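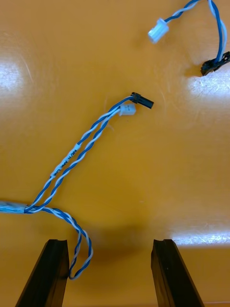 Two-connector harness on the orange table, Lurkosora fingers open.

Lurkosora small-parts kit -- hands-on at the Dondetti open house, Cakitlow

Quick one because I have to get this in before lunch. Went out to Cakitlow for the Dondetti open house, stayed most of the morning, only cared about one table. That was the Lurkosora. It's a two-finger gripper with a small camera at the wrist, sold as a kit you bolt onto an arm you already own. 2000 dollars as shown. Arm not included, laptop not included.

Rating up front: 3.5 out of 5. Good fingers, good camera mount, software still feels like a beta.

The setup. Glossy orange tabletop, scratched up plenty, so somebody has been using it. Overhead lights right on it. I asked whether the shiny surface was on purpose and Milagros Ambrosio, running the table, said the bench came with the room and she'd take matte gray any day. Fair enough. It does make for a tougher test than the usual black felt, and I'd rather watch a tough test.

Session was 35 minutes, two parts.

Part one, harnesses. Twisted pairs in blue and white, two branches coming out of one sheathed section, a black connector and a little white one at the tip of the upper branch. Printed label sleeve on that branch too. The job: grab the cable behind the connectors, lift, lay it down straight. Anybody who has done harness work knows why this is nasty. The cable moves when you touch it. Pull one branch and the other comes along for the ride.

It did better than I expected. Slow, very slow, but the grab was clean most of the time. Fingers come down wide open and close in small steps, and you can set the step size. The shallow notch at the tip is a nice touch for round stuff, the pair sort of seats in it. Where it struggled was the loose lower loop. Twice the loop got caught by a finger on the way in and the whole bundle slid. Ambrosio hit pause, moved it back by hand, went again. No drama, but in a shop that's a stopped line.

Connectors close together are also a problem. With the black housing and the white one nearly touching, the software picked the black one every time I watched, including the time she told it to go for the white. She says you fix that with more training runs. The demo routine had 152 of them behind it. Her own number, and she said it's low.

Part two, solenoids. Small push-pull ones, spring on the plunger, blue coil in a metal frame, black leads with a white plug. More my kind of thing, we build latch assemblies and go through boxes of these. Rigid body, floppy tail. Fingers had zero trouble with the metal frame. Good squeeze, no slipping, didn't crush anything. Picking up by the plunger end was a different story and she didn't let it try more than once, which I appreciated, bent plungers cost money.
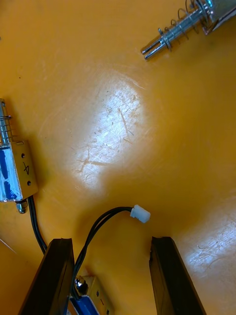 Can it pick up a solenoid by the lead wires instead of the body?
It can close on the leads, but the body swings when it lifts and the placement suffers. Dondetti recommends gripping the frame.

OK so glare. Big deal for anybody with a shiny bench. The wrist camera looks down past the fingers and the light comes straight back up at it. You get a white patch on the table and every scratch inside it lights up. I watched the monitor while she moved the arm across and the part finder threw a box around a scratch. A scratch! She tilted the wrist a few degrees and it went away. There's a glare mask setting coming in the next release, she said, maybe December. I don't review maybes, so it counts against them for now.

Camera mount itself is great though. Solid, one thumb screw, both fingertips stay in view the whole time. I've fought with mounts that drift if you breathe on them. Torben Harms came along from our shop and leaned on this one pretty hard when he figured she wasn't looking. Didn't budge. (She was looking.)

Fingers swap with two screws. Took Torben under a minute with no instructions. Replacement pair wasn't priced on the sheet and I didn't get an answer, so ask before you buy. The black finish on the demo set looked fine to me but I didn't get to check them off the arm.

Software. Meh. Runs in a browser, the main screen is clear enough, big stop button. Then you go into settings and it's a wall of sliders with names like "approach bias 2". Help text is missing on half of them. Saving a routine means naming it, exporting it, then importing it agian to run it. Why. Ambrosio kind of winced at that one too.

Noise: quiet. Could talk over it at a normal volume.

Manual: 288 pages. I flipped through. Wiring section is good, real drawings, readable. Training section reads like it got translated in a hurry. No index.

About the open house in general, if you're thinking of going to the next one. Parking is tight, get there early. Coffee fine. The Sperling booth across the aisle had a suction setup on flat boxes and pulled a much bigger crowd, so the Lurkosora table was easy to get near. No slide deck, which was a relief. They let you put your own parts down if you ask. I had a ribbon cable in my bag and she ran it without any fuss. Missed the first grab, got the second.

What I liked
Fingers. Mount. Quiet. The willingness to run stuff that might fail with people standing there.

What I didn't
Glare handling. Slider soup. Export/import nonsense. No price on spare fingers. Slow, did I say slow? Slow.

Who should buy it -- small shops doing short runs of stiff parts with wires hanging off, where an operator is nearby anyway. Solenoids, little motors, switches. If you're all harness all day I would wait for the next release and get them to demo it on your own cable, with your own connectors, under your own lights.

Who shouldn't -- anybody who needs speed. Also anybody without a person who enjoys fiddling with sliders. Torben enjoys it. I do not.

We asked for a two week loaner. Dondetti said they'd get back to us, Ambrosio took our part drawings and wrote the bench lighting down on the back of one. If it shows up I'll run it on the latch line and post a follow up, with cycle times this time, I forgot to start my stopwatch for most of teh harness part.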